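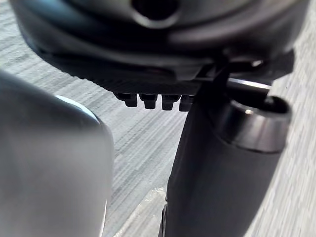 Kirsten Lemieux wrote to us that the soup evening should begin earlier, because the last bus to Fillodau leaves at 9:40 and she has missed dessert two times already. Several other readers asked for the same, so from December we start at 6 p.m. The kitchen at Estusby opens for cooks at half past four. Please come to the side door, the front one will stay locked until guests arrive.

The first soup of the winter will be white bean with cabbage, after the recipe of Tatia. It needs beans that were in water since the evening before, and we are looking for five people who can do this at home. One large bowl each is enough. If you have no bowl of this size, ask us for one - we have seven on the shelf and they are seldom used.

At the last evening we served 104 portions and the bread was finished too soon. This time the bakery in Prata will give us more loaves, but only dark ones. Who prefers white bread should bring it.

A word about the price. It remains at 5 for adults, and children eat free. We know that some families would like to pay more, and for them there is the tin next to the coats. Last winter the tin paid for the new ladles and also for the gas in February.

Names for the bean list can be given on Saturday after the market, or by phone in the evening.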